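Your Simulator Is Too Nice to You

Every few months someone in our field announces that the planning problem is solved, and every few months I go back to my desk and watch a planner refuse to put a bottle in a box.

I write control and planning software for a living, mostly the dull layer between the part that decides what to do and the part that moves the joints. Dull is my word, and I use it with affection. The layer has no conference. It gets mentioned in papers in the sentence that begins "we use an off-the-shelf," after which the authors move along quickly, like people passing a neighbor they owe money.

My complaint is about how we score our own work. We run a task in simulation, we run it a lot, and we report a single number. The bottle got to its place or it didn't. Last fall my team ran a bottle-handling task 918 times overnight and came in to find 274 failures, which the dashboard showed as a red slice in a pie. A pie! You could stare at that pie until lunch and learn that failures are red.

So two of us sat down and read the logs. I recommend this to anyone who has started to enjoy the job too much. We expected a pile of bad grasps, because bad grasps are what everybody expects and what everybody has a plan to fix with more training. There were some. But the biggest heap, by a distance, belonged to runs where the grasp was fine and the planner had simply given up. It had a valid start and a valid goal, and it had a time budget that one of us had typed into a config file two years earlier and never thought about again. I won't say which one of us. The commit history is less discreet. 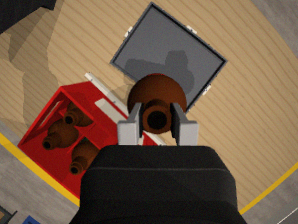 The time budget was easy to fix. We doubled it, the pie improved, and a cheerful message went out to the team. Then we looked at what the planner was doing with its extra time, and the cheer wore off. It was finding paths, all right. Some of them took the arm on a grand tour of its own joint limits to move a bottle the length of a shoe. Each one counted as a success, the same as a clean, short move, since the score only asked where the bottle ended up.

This is what I mean by a simulator being too nice. It doesn't flinch when the elbow swings past where a person might be standing. It has no cable to wrap around the wrist. It will let you set the friction to a value you found on a forum and will never ask where you got it. Ours is called Bodano, we built it ourselves, and I am fond of it the way you're fond of a dog that lets burglars in.

The usual answer is to randomize everything. Vary the lighting, the textures, the masses, the friction, the camera angle, and the policy will learn to shrug off the differences. I have no quarrel with that for perception, where it has earned its keep. In planning I think it mostly spreads the ignorance evenly. If the collision model of a bottle is a fat cylinder, then 64 versions of that bottle in different shades of brown are still fat cylinders, and the planner will swear that none of them fits in a slot made for it. You can guess how we came by that particular fact.

And here I have to say something unpopular about tooling. We spend real money on models and next to nothing on the screen where a human finds out why a thing went wrong. At Trernport, where I worked before this, the debugging tool was a folder of text files and a man's memory. At my current shop we have Clegg, a replay viewer that one engineer wrote over a slow holiday. It lets you scrub back through a run with the planner's collision shapes drawn over the rendered ones. That's all it does. It has found more bugs than our whole test suite, and it has no budget line. When it breaks we ask its author nicely.

The fat cylinder showed up in Clegg in the first ten minutes. You could see the neck of the bottle wearing a shape as wide as its belly, like a kid in his father's coat. The fix was a second, narrower cylinder stacked on the first. I'd love to report that it took deep insight, but it took a coffee.

I hear the objection already, because I heard it at a meetup in Valley in September: learned policies will swallow all of this, there won't be a planner to debug, and I am polishing a saddle while the cars go by. Maybe so. I've been told it before, about other saddles. But the learned policies I get to work with still have limits bolted on after them, and a safety check, and a fallback for when the check says no. The fallback is a planner. It has a time budget in a config file.

What I'd ask for is modest. Report how long the path was next to whether it arrived. Split failures by which piece of software threw up its hands. Keep the replays, even the boring ones, and give somebody the hours to look at them, with a decent viewer and a chair that goes up and down. If your paper has room for a pie chart, it has room for a short table.

Ours now has a column for path length. It made us look worse for a month, and there was talk of hiding it by default. It's still there, fourth from the left, and you have to scroll a little to see it.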